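The Kitchen With No Food In It

Print this post | E-mail this post

I joined the robotics club in November, which is late enough that all the good jobs were taken. The people who had been there since the start of the semester were building a real arm out of real metal. They had safety glasses and a smell. I was asked whether I would like to be on the simulation team, and I said yes in the voice people use when they're told their flight has been moved to the morning.

The simulation team works at the far end of the room, next to the radiator and a poster about lithium batteries. Our part of the project is a kitchen. The club enters a contest called the Durnent Cup each spring, and one half of the score comes from a task done in software: two robot arms, one counter, and a list of chores that any ten-year-old would sigh at. Open the microwave. Put something in it. Close the microwave. Move the basket. You write the code that does the chores and the contest's computer runs it over and over with the lights and the furniture shuffled a bit, to see if you've cheated by memorizing where everything is.

We had, of course. Our first program memorized where everything was.

The software we use is called Tonton. It was written at a school I've never visited and documented, as far as I can tell, on the back of something. It has a button marked "Reset" and another marked "Reset (full)," and the difference between the two has cost me an entire weekend. The first puts the arms back. The second puts the arms back and also deletes your lighting, your camera positions and whatever faith you had in the word "full."

I should say that I came to this with some experience. I had written a program in high school that played tic-tac-toe and lost. So I was given lighting.

Lighting sounds like a job for the artistic one. In practice it means a text file with numbers in it. You change a number, you wait while the laptop makes a noise like a hair dryer, and you look at a kitchen. Then you change the number back. The brightness of the main lamp goes from zero to 900, with no unit given, and the file we inherited had it at 500 with a note next to it that said "ok??" I have thought a lot about the person who left those two question marks. I never met them. I feel we would get along.

The reason lighting matters is that our program sees the counter through a camera, the same as the contest judges' version will, and it has to decide what is a thing and what isn't. Ours was bad at this in one very specific way. It loved shadows. It would look at a patch of gray on a white counter and conclude that somebody had left an object there, and it would send an arm down to pick it up. The gripper would close on nothing, very gently, and then carry the nothing over to the basket and let go. Then it would report success. I've had summer jobs like that.

My teammates thought this was a vision problem, meaning someone else's. The vision people thought it was a lighting problem, meaning mine. So for most of a month I sat at the radiator end and made the shadows worse on purpose. The idea was that if we fed the program enough awful shadows it would eventually get bored of them. I moved the lamp low. I moved it behind the arms. I made the edges soft, then crisp, then soft again, and I saved a picture of each one into a folder called "lamps," which the club president later asked me to please rename, for reasons having to do with a different folder called "lamps."

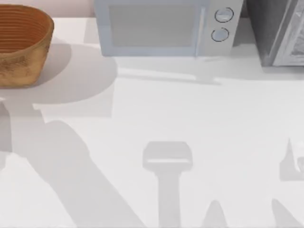

Bare counter, arms out of view, plenty of shadow to grab at.

I'm a little proud of it. There are shadows all over the lower half and not one thing there to pick up, and the T-shaped one at the bottom is so clearly a gripper that I felt sure even our program would recognize its own hand. It did not. It gave that shadow a higher score than it gave the basket. The rating it printed for the basket was, in fact, insulting to the basket, a perfectly nice woven one that has never done anything to anybody.

People ask about the microwave. It's light blue, and it has two knobs and no numbers to press, and everyone who walks past my screen says their grandmother had one. I don't know whose decision it was. The kitchen comes from a set of furniture called Bedoya that the contest hands out to all the teams, and you aren't allowed to swap it for something easier. We did ask. We got back a polite message saying that the appliances were part of the challenge, which I now say to my roommate about our own.

So the shadows. What fixed it in the end was dull, and I'll put it down in case anyone on another team finds this page at one in the morning, which is when I would have wanted to find it.

Our training pictures had always come in sets, one per lamp position. The program would see a whole batch of the counter with the lamp on the left, then a whole batch with the lamp on the right. Within a batch the shadows barely moved, so as far as it knew they were furniture. They were as steady as the microwave. Why wouldn't you try to pick one up? Once we mixed the batches, so that the same empty counter turned up under a different lamp every time, the gray patches started jumping around from picture to picture while the basket stayed put. After 3 nights of that it stopped reaching for the soft ones. The crisp ones took longer. It still has a weakness for a certain pointy shadow on the right, and I've decided to let it have that.

If you're using Tonton, the setting is in the second config file, near the bottom, and it's called "shuffle_lights." It is off when you install it. The manual mentions it in one sentence, in the section on installing fonts.

There was also a bad week that I'm leaving mostly out, when we discovered that our two arms had been sharing one set of elbow limits, and the left one had been politely refusing to bend. That was not lighting. I enjoyed that week a great deal.

The metal people, meanwhile, have had their own troubles. Their arm is named Vuren – I think after a town, though it's been explained to me twice and I was eating both times – and Vuren has a shoulder that droops when it's been on for a while. They have tried a stiffer spring. They have tried a different motor. At present they're trying a shoelace. I bring this up only because for the first half of the semester they used to wander over to our end of the room and ask how our video game was going, and lately they wander over to stand by the radiator and say nothing at all. We've given them a chair.

I'd also like to record that I've started seeing the shadows at home. I was making toast last week and caught myself looking at the patch of gray next to the bread and wondering what it would score. High, I think. Nice crisp edge.

Next month we have a practice run against the contest's computer, which does 10 rounds and sends you a number with no explanation, much like my landlord. We need the microwave door to open in most of them. At the moment it opens when the door's hinge is where we expect it, and when it isn't, the arm knocks on the microwave a few times and waits. One of the others thinks this is a problem with how we're finding the edge of the door. I think it has manners.

I've been moved off lighting, by the way. There was a meeting about it and everyone was very kind. I'm on hinges now, and somebody new has the lamp file. I left it at 500 for them. I thought about deleting the old note and writing something useful in its place, and I got as far as "ok?"

Posted in: Club stuff, Complaints | 3 comments | Shared 10 times

Print this post | E-mail this post

Contact | Copyright the author, please ask before reposting | Back to top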